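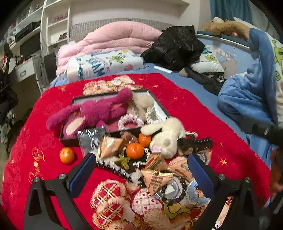 Red blanket, toy box and the Tuter pile, before sorting

Subject: Re: [Darkden Swap] What goes in the July boxes?
Date: 24 March 2019

On the Darkden Swap list, a member wrote:
> Are we doing soft toys again for July? And can I mix food in
> with them, or is it better kept apart? I've got far too many
> hair bobbles as well, if anyone's keen.

Yes to soft toys, please! I've tipped my lot out on the bed and I'm having a lovely time with it. The magenta one with the long limbs won't stay in the box whatever I do, and I'm very fond of the cream one with the floppy ears – it may not make it to Custitz at all.

Do send the hair bobbles. I'm putting in scrunchies, a white one and a pale pink one, plus a dark brown hair thing with shiny black beads.

Food is fine if it's wrapped. Those little peach-orange pyramid packets are perfect for filling corners. Oranges I'd leave out, they'd never last until July, so mine are going back in the fruit bowl.

Has anyone got a spare shallow box?

Henriques Road end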